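Plano Komgate

O Plano Komgate é um programa plurianual de desenvolvimento económico e de modernização administrativa, adotado pelo conselho regional de Trondwood para orientar o investimento público, a diversificação da economia local e a digitalização dos serviços prestados aos cidadãos e às empresas. Deve o nome ao antigo cais de Komgate, onde decorreram as primeiras reuniões preparatórias, e é muitas vezes citado na imprensa local simplesmente como "o Plano".

Antecedentes

Durante décadas, a economia de Trondwood viveu quase inteiramente da madeira serrada e do pequeno comércio portuário, duas atividades que deram trabalho a gerações de famílias e que ainda hoje ocupam um lugar muito querido na memória da região. Quando as encomendas de madeira começaram a diminuir, várias serrações fecharam ou reduziram os turnos, e muitos jovens partiram para estudar e acabaram por não regressar. O conselho regional respondeu primeiro com medidas avulsas – isenções de taxas, uma linha de crédito, a reparação do cais – que aliviaram as dificuldades do momento mas deixaram por resolver a dependência de um único setor.

Foi neste ambiente que a economista Seren Rosser, então assessora do conselho, redigiu um documento de trabalho em que propunha uma estratégia comum para a indústria, o turismo e a administração. O texto circulou durante bastante tempo entre as juntas locais, recebeu 245 contributos escritos na consulta pública e foi revisto duas vezes antes de chegar a votação. O plano foi aprovado em 12/09/2018, com uma maioria confortável e algumas abstenções dos representantes do interior, que pediam mais garantias para as freguesias afastadas da costa.

Estrutura

O plano está organizado em quatro eixos: economia diversificada, administração digital, qualificação profissional e equilíbrio territorial. Cada eixo tem um coordenador próprio e um orçamento anual, e os quatro coordenadores reúnem-se em novembro para preparar o relatório que é depois discutido em sessão aberta. No total, o documento prevê 226 medidas, de dimensão muito desigual: umas resumem-se à alteração de um formulário, outras implicam obras que se prolongam por vários anos.

O eixo da economia diversificada concentra a maior parte da despesa. Apoia a transformação da madeira em produtos de maior valor, em particular mobiliário e componentes de construção, e procura atrair empresas de serviços para os armazéns recuperados junto ao cais. A Dobos, fabricante de ferragens, foi uma das primeiras a instalar-se ali, beneficiando de uma renda reduzida nos primeiros 18 meses.

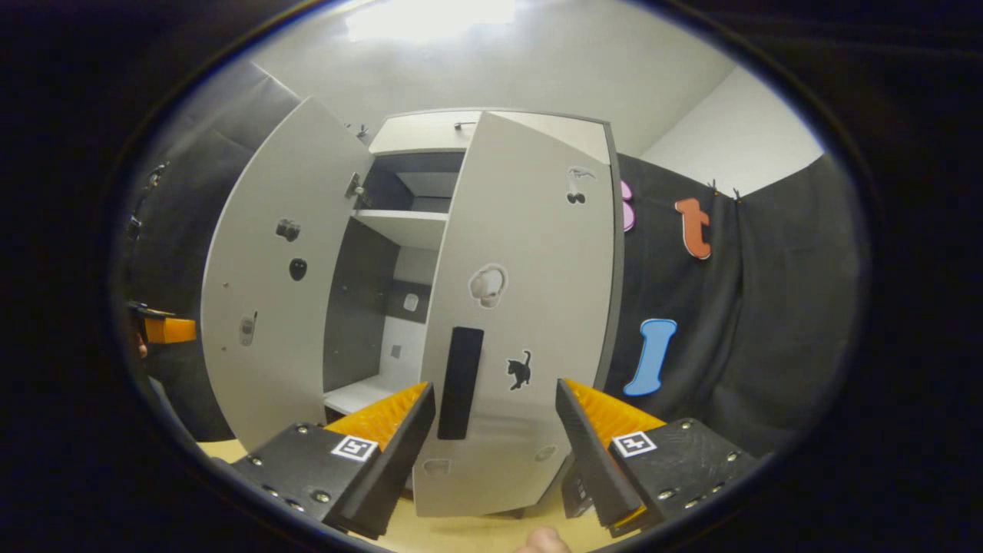

Armário branco de duas portas, com autocolantes na porta direita.

Administração digital

O segundo eixo é talvez aquele que os habitantes mais sentem no seu dia a dia. O portal Clendex, desenvolvido para o conselho regional, reúne num só endereço o licenciamento comercial, o pagamento de taxas, os pedidos de certidões e a marcação de atendimento presencial. Antes da sua criação, quem quisesse abrir uma pequena oficina tinha de visitar três balcões diferentes, por vezes em localidades diferentes, e entregar em cada um deles praticamente os mesmos papéis.

O balcão físico manteve-se, por insistência das juntas do interior, e acabou por ganhar uma função de acompanhamento bastante apreciada: os funcionários ajudam a preencher os pedidos no portal e explicam, com a paciência que estas coisas exigem, o que significa cada campo. Uma versão simplificada do serviço, destinada às empresas familiares, permite registar até 999 artigos sem custos adicionais.

Qualificação e território

A formação profissional ficou a cargo da escola técnica de Trondwood, que passou a oferecer cursos de desenho de mobiliário, contabilidade e gestão de redes. Os cursos noturnos tiveram procura superior à esperada, sobretudo entre antigos trabalhadores das serrações, e foi necessário abrir turmas suplementares. Já o eixo territorial avançou mais devagar. A renovação da estrada do interior sofreu atrasos na expropriação de terrenos, e a ligação de fibra a algumas aldeias foi reprogramada.

Receção e críticas

O plano foi acolhido com simpatia pelas associações comerciais, que elogiaram a clareza dos prazos e a redução da burocracia. As críticas vieram principalmente de dois lados. Os sindicatos consideraram que os apoios às empresas deveriam depender da criação de empregos permanentes, posição que foi parcialmente aceite numa revisão posterior do regulamento. Os representantes do interior, por seu turno, continuaram a defender que o investimento se concentrava demasiado na frente marítima – uma discussão antiga em Trondwood, muito anterior ao próprio plano.

Rosser, que coordenou o primeiro eixo até deixar o conselho, reconheceu em várias intervenções públicas que os prazos iniciais das obras tinham sido otimistas, e defendeu a publicação trimestral dos dados de execução, prática que se mantém.

Ver também

Conselho regional de Trondwood
Cais de Komgate
Portal Clendex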